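Filed under: Workshop Notes / Robots / Teaching by Hand

Posted in September by the Keltoleck bench blog

We use cookies to remember your gallery settings. By staying on this page you're okay with that.

Green Block, Black Box: A Small Gallery

I've been teaching a little printed arm to put a block in a box, and I'm having way more fun with it than a grown adult probably should! The arm is called Grisby (it had to be called something, and the name was already on the shelf label). The job is about as plain as a job gets. There's a green block, there's an open black box, and I want the block to end up in the box without me touching either one.

The way I do it is by remote control. I have a second arm, the one I hold, and whatever I do with it Grisby copies. The joint positions get saved the whole time, along with the video, and one full try from start to finish is one episode. I've got 43 good episodes so far and a folder of bad ones I can't quite bring myself to delete. Keltoleck is the name of the whole project, in case you came in from the newsletter and are wondering whose page you've landed on.

So, two pictures from the bench. Click through slowly, there are only two!

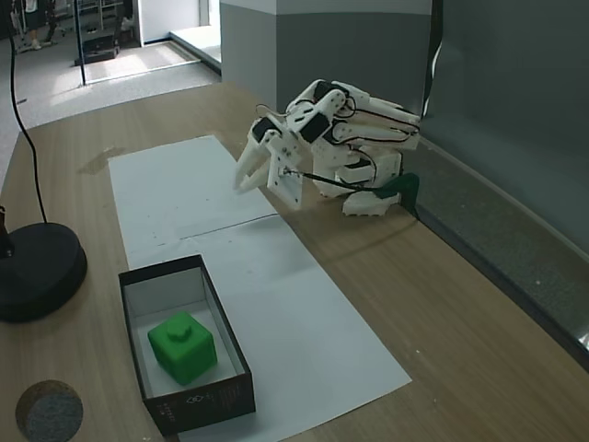
Do you need to be good at driving the arm before you start recording?
A bit of practice helps a lot, and I'd say give it one evening before you save anything. My first 16 tries all went in the trash. I was jerky, I kept overshooting, and I'd stop halfway to think about what came next. Those pauses are sneaky - a policy trained on them learns to stop and think too, only it has nothing to think about, so it just hangs there.

The block in the box is the bit everybody wants to see, and I get it, but the drop is the easy half. You get over the box, you open the fingers, gravity does its thing. I do try to come down low before I let go, so I'm not teaching it to fling stuff. On my early tries I'd open up from way too high and the block would bounce around like a dropped shoe.

The approach is where all my attention goes now. I come in from above and a little behind, fingers already open, and I try to have the wrist lined up before I get low. If I'm still turning the wrist when I'm right next to the block, one finger bumps it and it skates off across the paper. Then I have a choice. I can toss the episode, or I can go after the block and finish the job. I used to toss them. These days I keep the ones where I recover nicely, and I've noticed the trained version is a lot less helpless after a bump.
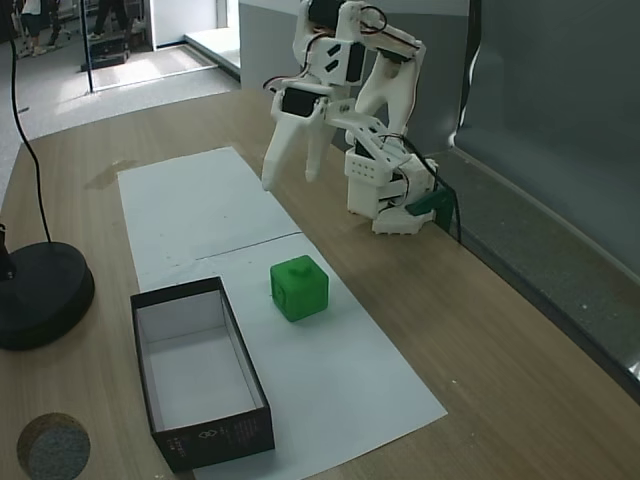 I also move the block to a new spot every time, and turn it a little, which sounds obvious but I forgot for a whole afternoon. I had a beautiful set of episodes with the block in one single place. Trained on those, Grisby was a champion as long as I never nudged anything. Slide the block over by the width of a thumb and it would close its fingers on thin air, very politely, and then carry nothing over to the box and let go of it!

My recording setup is a small script called Sung that starts and stops the episodes with a foot pedal. I can't recommend the pedal enough. Before that I was letting go of the arm to hit the space bar, so every episode ended with a weird little droop that I then had to trim by hand. Trimming is a miserable job - I did it for 2 evenings and went straight out and got the pedal.

The training side is called Fulano and there's less to tell there. I start it before bed and look at it over coffee. Sometimes it's great. Sometimes it goes to the right place and then shakes like it's cold, and when I look back through my episodes I can usually find the reason (it's me, my hand got tired). I've started taking a break partway through a session and the later episodes are so much smoother for it.

Next on my list is teaching the trip back, picking the block up out of the box and setting it down again. If I can get both directions working, Grisby can reset the table for its own next try and I can sit down for a minute. The walls of the box make it a tighter squeeze for the fingers, so I'm expecting another pile of bad episodes first. I'll put up a new gallery when I've got something to show.

Get the Keltoleck newsletter: new galleries and bench notes in your inbox. Unsubscribe whenever you like.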